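Talks > Restoration Workshop > Speaker notes

2021-02-23
By the Curanholm paint desk

Single-stage or basecoat: choosing a refinish system for an older sports car

Opening. State the scope. The talk covers full color changes on steel and aluminum bodies. Spot repair and wraps are out. Ask who in the room sprays and who only buys the work, then adjust the pace.

Slide 2. Definitions. Single-stage: pigment and gloss in one film. Basecoat/clear: pigment in the lower film, gloss and UV protection in the upper. Mention that the Sadine coupe used as the running case left the factory in single-stage red and is going to a solid yellow.

Slide 3. Why yellow is hard. Many yellow pigments cover poorly. Over dark primer the shade shifts toward green, and panel-to-panel variation shows in daylight. Use a white or light ground coat, the same on every panel. On the Sadine the first test panel needed six coats over gray primer. Over white it needed fewer and matched the chip more closely.

Slide 4. Film build. Read the gauge before stripping anything. The hood on the running case measured 711 microns at one point, and this means filler. Do not spray over that. Take it to metal and find out what is underneath. Pause for questions on gauges; the aluminum panels need an eddy-current probe.
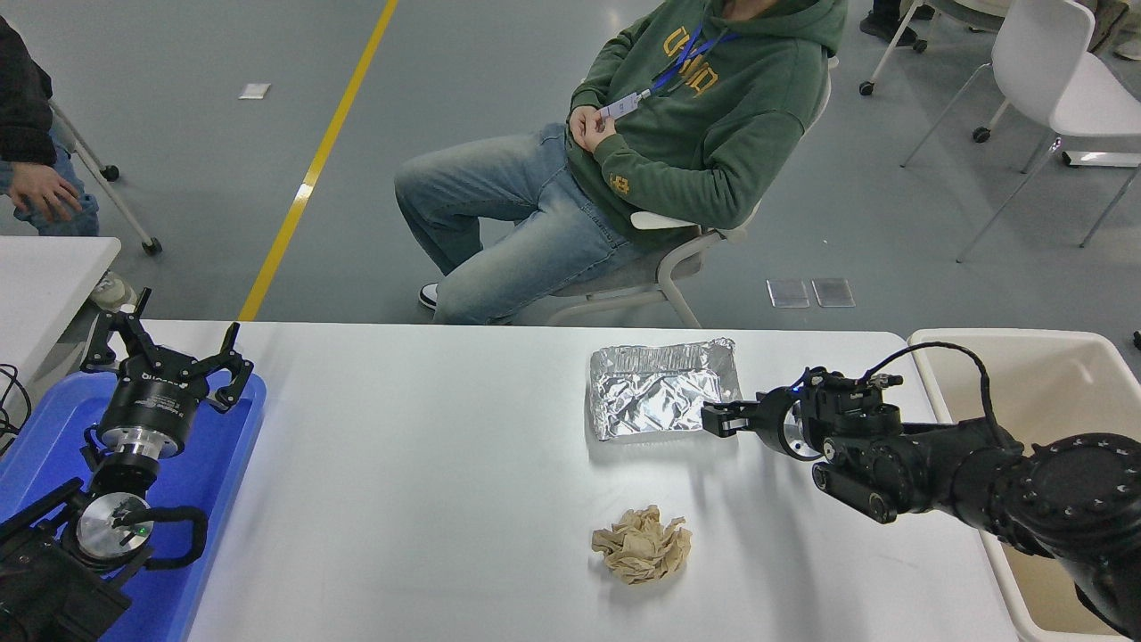 A written question came in ahead of the session from Meléndez, who asked whether door jambs and the engine bay have to change color too, given that the quote nearly doubles once the engine comes out. Answer: jambs yes, engine bay optional. A red jamb on a yellow door lowers the price at resale more than the labor saves. Record the bay color in the sales file.

Slide 5. Paperwork. Keep the original paint code plate. Log the new formula, mixed to Viltalcombe code 2121 in this case, with the batch number and the ground coat shade. A later shop cannot match the panel without the ground coat.

Slide 6. Curing and delivery. No wax until the paint maker's stated interval has passed. No film on the nose before then either. Hand the owner the sheet in writing.

If time is short, drop slide 5 and refer to the handout. The follow-up on polishing is planned for April.

Curanholm Restoration Workshop | Contact | Copyright 2021 | Back to top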